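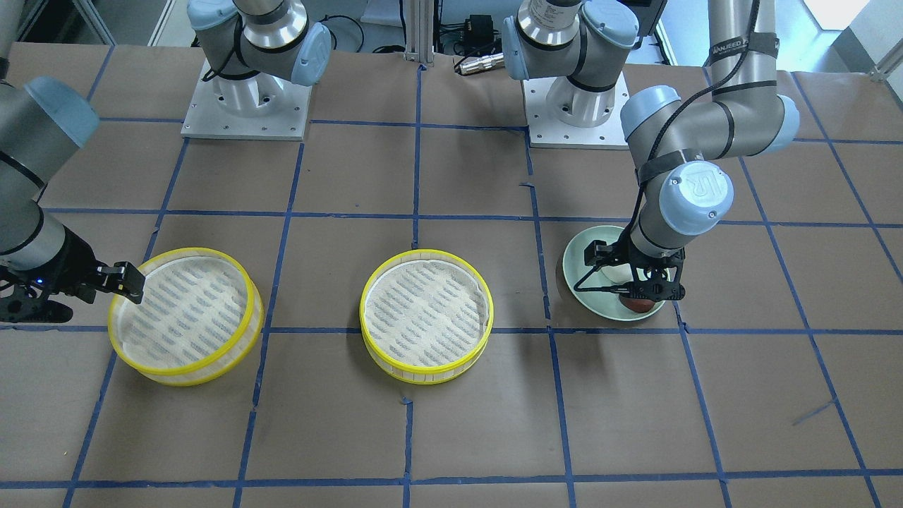

Chapter 2
Sorting and Placing on a Divided Surface

Much of the work of an orderly household, stockroom, or kitchen is done on a flat surface before anything reaches a shelf. Goods are set down, compared, grouped, and moved again. When the surface has no divisions, groups tend to drift together, and a worker who is called away may return to find it hard to tell one from another. A table covered in brown paper and marked off in squares with blue tape gives each container a place of its own. The strips need not be perfectly straight to be useful, and a container may be larger than the square it stands on, as are the two yellow-rimmed baskets whose edges cross the lines. A smaller vessel, such as the pale green bowl to their right, can be given a single square and used for small items, among them a reddish-brown one that looks like a piece of fruit.

This chapter treats the divided surface as a tool in its own right. Chapter 1 dealt with the choice of a room and the height of the work table. The present chapter assumes that both have been settled and turns to the covering, the marking of squares, and the containers that stand on them. Storage after sorting is taken up in Chapter 3.

2.1 Covering the Table

Paper is the most common covering for short periods of work. It can be written on, replaced when soiled, and folded inward at the end of the day so that crumbs and scraps are carried away with it. The paper should be drawn flat and fastened on the underside of the table. In the Brinkmann method, which is followed in this book, the covering is laid before any tape is cut, and it is changed after 20 sessions of use or whenever it tears.

2.2 Marking the Squares

Tape should be laid first along the length of the table and then across it. Lieselotte Ruppert, in her notes for the Sadau training kitchen, advised students to press each strip from the center outward. Lines laid by hand will vary, and small gaps or overlaps at the crossings do not affect the use of the grid.
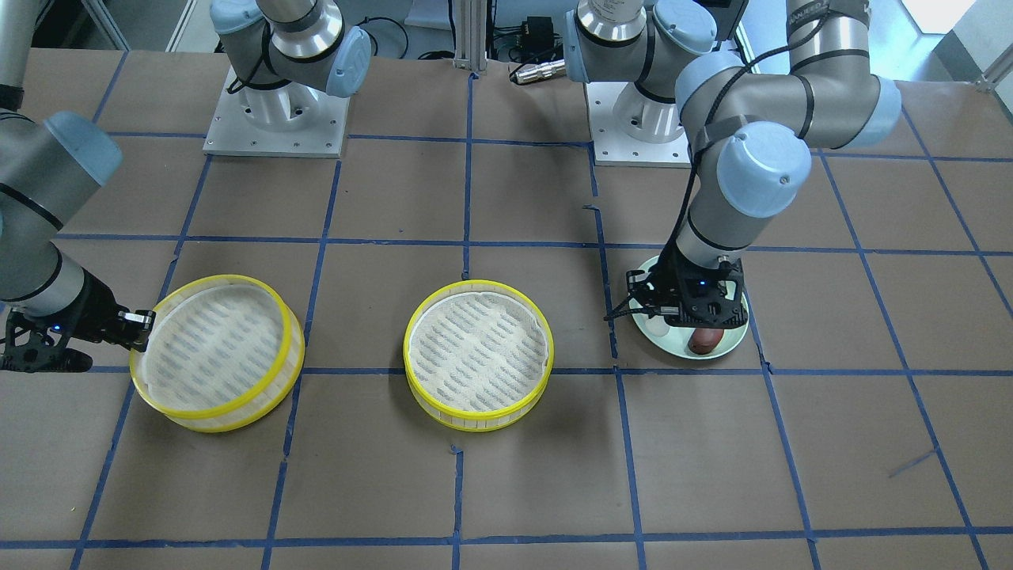 Figure 2.2. A hand-laid grid of blue tape on brown paper. Note the uneven lines and the short loose piece near the lower right.

2.3 Choosing Containers

Open, round containers with a low rim allow the contents to be checked at a glance. Mesh is suited to produce and other goods that need air, while a solid bowl is better for items that may leak or roll. Kwame Nartey's survey of 87 stockrooms in the Jilasov district found that 17 used containers of one kind only, and that staff in those rooms more often placed goods in the wrong group.

Key Terms

covering, grid, square, rim, straddling container, holding bowl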